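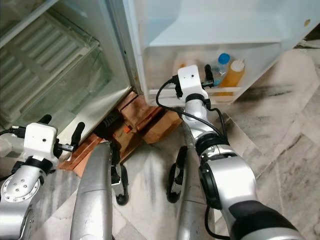
The sales page for the Flunditz household kit says it will "take the fridge off your mind." I have had a refrigerator on my mind maybe twice in my adult life, both times during a power outage, so I came to the product with an open heart and a certain lack of need.

Flunditz is a two-armed machine on wheels, sold by Brekbridge as a package: the body, two grippers, a task library, and a monthly plan that keeps the task library from going stale. The kitchen task set is an add-on. It costs 2,392 dollars, for which you could hire a teenager to put away your groceries until the teenager finished college.

I don't want to be the crank who reviews every machine by comparing it to a person. Plenty of people can't bend down to a low door shelf, or can't do it twice in a day, and a thing that moves a bottle from one place to another without complaint would be worth real money to them. My mother is one of those people. She is also the one who read the brochure over my shoulder and asked what it did about eggs.

On eggs, the brochure is quiet. The kitchen set lists 41 tasks, a number that gets a good deal bigger in your head than it does on paper. "Place bottle in door" and "remove bottle from door" are counted as 2 of them. So are "open door" and "open door (left-hand hinge)." I went down the whole thing with a pencil one evening and crossed out everything that was another task played backward, and what I had left was a short and fairly sensible list about bottles, tubs and cartons.

Esben Stougaard, who runs the Brekbridge demonstrations and has the patience of a man who has watched many lids, told me the bottles are where a customer should start. "A bottle has a neck and it stands up," he said. "You would be surprised how much of a kitchen doesn't." I was not surprised. I have a kitchen.

To be fair to the company, they don't hide in a showroom. A product page shot on a spotless white counter tells you nothing. Homes have cables on the floor, and children, and a television going, and relatives who have opinions.
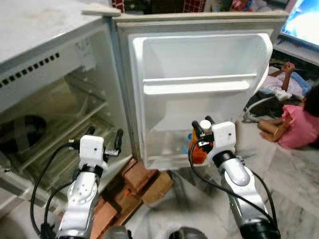
My complaint is with the word "service." The plan promises a "full refrigerator service," and any ordinary person hears in those words a fridge that gets looked after: the old sauce thrown out, the shelf wiped, somebody noticing that you have 3 open jars of the same mustard. What you are paying for is placing and removing. Deciding is still your department. You tell it the sauce goes in the door, and the sauce goes in the door. If the sauce expired in February, that's between you and the sauce.

I asked about this and was sent to Cinzia Lombardi on the product side, who was more candid than her own website. She said the rival Cattaneo kit makes the same promise in bigger type, and that customers like the word, and that "placement package" had done badly when they tried it. I believe all of that. People bought a "sleep system" from the same mall where they used to buy a mattress.

Still, a placement package is a decent thing to sell. I would recommend it, at a lower price, to a household where reaching is the trouble and the choosing is going fine. Sidura rents its arms by the month with no library at all, and you can send them back when your shoulder heals, an arrangement I wish Brekbridge would steal outright. Buying the full set up front means betting that your bottles will keep needing to be moved for years, by something that takes up as much kitchen as the fridge does.

There is also the matter of where it lives. The manual asks for clear floor in front of the appliance with the door fully open, plus room for the base to back out. In my apartment that's the kitchen, and a piece of the hallway. I would have to eat standing in the bathtub, though I'm told there may be a task set for that by next year.

My mother has asked me to put down that she is still waiting to hear about the eggs.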